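工作日志
2022年11月1日　星期二　阴，午后有小雨

馆藏部　纸质文献组

一、晨间巡库

八时四十分到馆，与夜班办理交接。一号库温度十八度，相对湿度百分之五十二，与昨日持平。二号库湿度偏高，达百分之五十八，已通知设备科调整除湿机设定，并在巡库登记簿上签字。北侧窗帘有一处挂钩脱落，暂以夹具固定，待报修。

门禁记录无异常。十月份的温湿度曲线图已全部打印，按周装订，存入三号柜。自本月起，曲线图改为每旬装订一次，封面须注明库号及仪器编号。

二、达格达格航运公司档案整理

上午继续整理达格达格（Dagdag）航运公司移交的档案。该批档案总计1145件，以提单、船员名册和往来信函为主，另有少量港口平面图。截至今日中午，已完成初步编目的为1000件，其余多为散页，须逐页核对后方可归入相应卷宗。

散页中有一组信函，写信人署名不全，仅见姓氏缩写，内容涉及梅尔布里奇（Merbridge）码头的仓租纠纷。信纸较薄，折痕处已有断裂，其中两页墨迹洇散，日期无法辨认。按规定，此类信函不得依内容推定年份，著录时日期一栏填“不详”，并在附注中说明所涉事项。本人初拟将其归入“租务”类，后经商议，改归“往来信函”类，另在“租务”类下设互见条目。

船员名册的译名问题仍未解决。同一船员在不同年份的名册中拼写不一，前任编目人员有时统一，有时照录。阿内尔·达利赛（Arnel Dalisay）先生主张一律照录原文，另编人名对照表，以备读者检索。此意见较为稳妥，拟于下次组务会上提出，形成书面规定后执行。

港口平面图尺寸较大，现有平柜无法平放。今日量得最大一幅长逾一米二，暂以无酸纸衬垫后卷存，外加棉带系扎，不得使用橡皮筋。平柜添置事宜已列入明年预算申请。

三、参观与会议

下午一时半，随组前往奥夫贝格（Ovberg）技术学院，参加该院图书馆召集的馆际交流会。会前由院方人员引导，参观了教学楼一层及图书馆阅览区。该院图书馆藏书以工科为主，期刊合订本保存良好，惟书脊标签字体过小，读者取阅不便。院方介绍了各系的课程安排。
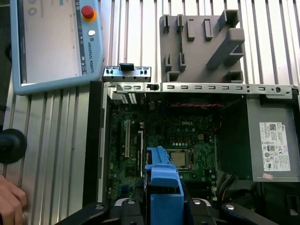 四、会议纪要摘录

会议由埃菲·里奇（Effie Ritchie）女士主持，议题为馆际互借的期限与损坏赔偿办法。现将与本组有关的决定摘录如下。

其一，一九五〇年以前的纸质文献原则上不外借，借阅方如有需要，由藏方提供复制件，复制费用由借阅方承担。

其二，复制件每次申请以200页为限，超出部分须另行申请。本组对此曾有异议，认为航运档案单卷页数往往较多，此限额易使同一卷宗分作数次复制，反复翻动不利于原件保护。主持人答复，可由藏方酌情放宽，惟须在申请单上注明理由。

其三，归还文献时，双方须当面查验并填写状况表。表格样式由塔达诺（Tedano）分馆负责起草，月内分发各馆征求意见。

会议于四时二十分结束。会上未就运输保险达成一致，留待下次讨论。

五、闭馆前事项

五时返馆。二号库湿度已降至百分之五十四，仍须继续观察。上午取出的信函已全部放回原盒，盒外标签重新书写，旧标签留存备查。

修复室来电询问断裂信纸的处理次序。答复如下：先处理折痕断裂而文字未损者，墨迹洇散的两页暂不动，待修复室看过原件后再定。约定明日上午十时送件，送件单一式三份，由双方签字。

阅览室收到读者来函一封，查询其祖父曾否在达格达格公司任职。来函所述船名与名册中一艘相近，但年份不符，已登记，待散页核对完毕后一并函复。

六时整锁库，钥匙交夜班。

明日待办：送修信函；核对散页；催问窗帘报修；誊清会议摘录，送部主任审阅。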